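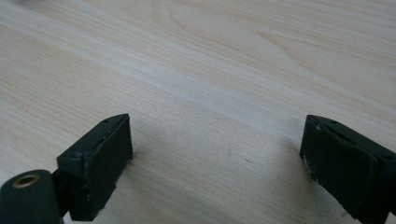 4. The student project

4.1 Course setting

The Tivano project ran as an optional module for second-year students on the robotics course. Eight students took part, working in pairs, and each pair had the work table for one afternoon a week. The module was worth the same credit as a written assignment, and the students could choose between the two. None of them had used a hand-held gripper before, although all had taken the introductory course in programming and most had built a small wheeled robot in their first year.

The aim given to the students was deliberately narrow. They were to record demonstrations of one household task with a gripper in each hand, sort the recordings, and train a simple policy on the ones they judged to be usable. We left the choice of task to the group. They considered stacking cups and folding a tea towel before settling on socks, partly on grounds of cost and partly because a sock changes shape every time it is put down. A cup can be described by where it is and which way it faces. A sock cannot, and the students were keen to find out how much this mattered.

Recording was done with the Floslow software, which the department already used for teaching. It stores the camera views, the jaw opening and the position of each gripper under a single time stamp. The students wrote their own labelling page on top of it, and this took up most of the first three weeks. In hindsight we should have supplied one. Two pairs lost a full session to a fault in the way file names were saved.

4.2 Work at the table

The task was done on a light wooden table top. Both grippers were wired, and the students soon found that the cables were best left to run down over the front edge of the table. A demonstrator stood at that edge and worked with both hands. The written task had four steps: pick up the first sock by the cuff, lay it flat, do the same with the second, and place one on top of the other with the toes pointing the same way. Demonstrators were free to decide which hand did which step, and this freedom caused trouble later on (see Section 4.4).

Only black socks were used in the part of the work reported here. The students had wanted to include patterned ones, but we asked them to keep to a single colour until the policy could manage the first step.

Figure 3. The sock task in progress, with a hand-held gripper in each hand. One sock hangs from the jaws of the right-hand gripper and the second lies flat near the front edge of the table.
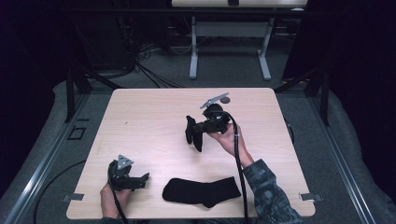 4.3 Sorting the recordings

The group made 808 recordings over the term. Each was watched by two students from different pairs, who marked it as usable or not without seeing the other's mark. Where they disagreed, the recording was left out. This gave 543 usable demonstrations, of which 100 were held back for testing.

The most common reason for rejecting a recording was a grasp that took in both layers of the cuff in one attempt and a single layer in the next. The second was a demonstrator pausing to think with the jaws half closed. Students who had made many recordings themselves were stricter about pauses than those who had made few.

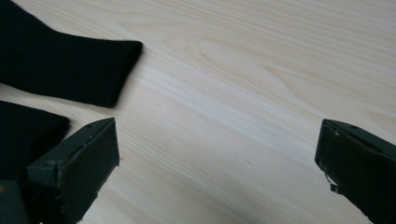

The marking rules were changed once, after the fourth week. Until then a recording could be kept if the sock slipped and was picked up again. The group voted to drop these, then brought back the ones in which the second attempt followed at once. All earlier recordings were watched again under the new rule, and the marks from the first round were kept in a separate file.

4.4 Choice of hand

Right-handed demonstrators nearly always lifted the first sock with the right gripper. The two left-handed students did not follow a fixed habit, and their recordings were harder for the policy to fit. One pair proposed mirroring every recording from left to right, which was tried in the last fortnight of term. The results are given in Section 5 together with those for the unmirrored set.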